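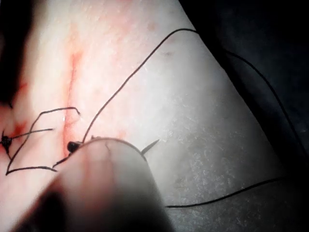

Zavala wrote:
I've got no quarrel with a machine doing the stitching, but I'd like to know who gets asked when the schedule changes, because at my old place the machine came in first and the talking came a good six months after that, and by then the best people had gone.

Re: Anyone else working next to a suturing robot now?
Posted by pinkpad_wurwood, May 23, 2021

Fair question, Zavala, and I'm glad you asked it, because I rushed past that part in my first post. I was so busy telling you all about the thing itself!

So, we got asked, sort of. Kerstin Fagerlund runs our bench room at Bornedura (we try out practice pads before they go to the teaching hospitals, for anybody new here) and she sat down with each of us over coffee before the robot arrived in Wurwood. I've been there 14 years and tied stitches by hand for all of them, and I told her straight out that I was scared. She said she couldn't promise me the job would stay the same but she could promise I'd hear things from her first. So far that's been true. Nobody has been let go. The hours are the same. The work, though, is very different, and I'm still making up my mind about it.

I used to do a pad from start to finish. Now Oker (that's what we call the robot, after the town Kerstin's mother came from) does most of the long repeat runs, and I set up, watch the thread, stop it when a strand wants to go somewhere silly, and write up how the pad held. My hands feel wonderful at the end of a shift. My thumb doesn't click anymore. My eyes are another story.

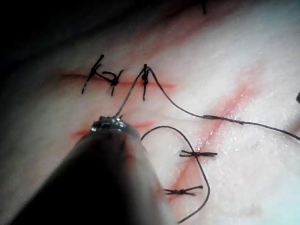
Black thread on one of the pads, last knot not yet cut free

Re: Anyone else working next to a suturing robot now?
Posted by tenonsaw

I'm going to be the grump. "Nobody has been let go" is what they say the first year. What happens when somebody retires? Do they hire another pair of hands, or do they quietly leave the chair empty? We had three people on our line when the arms came in, and it's one now, and she's running between machines all day long eating her sandwich standing up. No one was fired there either. I don't mean to rain on you, pink, you sound happy and I hope you stay that way. But get it in writing.

Re: Anyone else working next to a suturing robot now?
Posted by marshmallow_bev

Oh tenonsaw, you do this in every thread and I love you for it, but I don't agree. I was in a hospital laundry before and after the folding machines, and yes, there were fewer of us folding, but the ones who stayed weren't going home in tears with their shoulders. I had a good friend there who needed both of hers operated on, and she'd have given anything for those machines to come five years earlier.

What I'd ask pink is whether you still get to do any by hand. That was what I missed. They never let us fold anything again, even on slow days, and I know how silly it sounds to miss folding a sheet, but I did, I really did.

Re: Anyone else working next to a suturing robot now?
Posted by pinkpad_wurwood

Not silly at all, Bev. And yes, I do! It's the one thing I dug my heels in about. I keep a share of the pads for myself, nearly 300 so far, and Kerstin uses mine next to Oker's when a new batch of material comes in. It took some arguing. The people upstairs wanted everything through the machine because then every pad gets pulled on the same way, and I can see the sense in that. But I can feel when a surface is going to tear before it does, it goes a bit gummy against the needle, and there's no box on the form for gummy. So now we've added one.

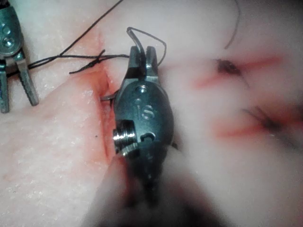 The other thing I wanted to say to tenonsaw is that I did ask about the empty chair, after reading your message on my break. Kerstin didn't dodge it. She said she doesn't know. Our last order was 3,130 pads and we could never have gotten through that with only our own hands, so for the moment there's more work than people, and she's asked for one more trainee. Whether she gets one is up to somebody above her. I'd rather have that answer than a cheerful one, but I won't pretend I slept well on it.

Re: Anyone else working next to a suturing robot now?
Posted by tenonsaw

Well, that's a better boss than I ever had. I still say writing. And who trains this trainee? If the kid only ever watches the machine, how do they learn what gummy feels like?

Re: Anyone else working next to a suturing robot now?
Posted by Zavala

Tenonsaw got there before me. At my old place the new hires could clear a jam faster than I could, they were sharp kids, but not one of them had ever done the job, so when the product looked wrong they had to come find one of us. I'd ask for a month by hand before they touch the controls.

Re: Anyone else working next to a suturing robot now?
Posted by pinkpad_wurwood

A month by hand! I like that very much and I'm going to take it to Kerstin, with your name on it if you don't mind, Zavala. I've got my old needle holders in the drawer and they'd do fine for a beginner. Bev, I'll send you the hand stretches tonight, I have to find the sheet first.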